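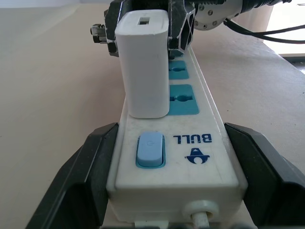

Fernater's Bench Safety Card Set, reviewed after two months in a two-arm cell. The set has 15 cards on handling mains fittings with grippers. The best is card five: hold the strip by its housing, grip the adapter by its sides, keep fingers clear of the rocker switch. It also requires the supply to be isolated at the wall before any plug is moved — a sound rule, plainly worded. Force limits are the weak spot. Only one figure is given, with no allowance for finger shape. Lamination began to lift after nearly 10 weeks. Recommended for labs without a written procedure.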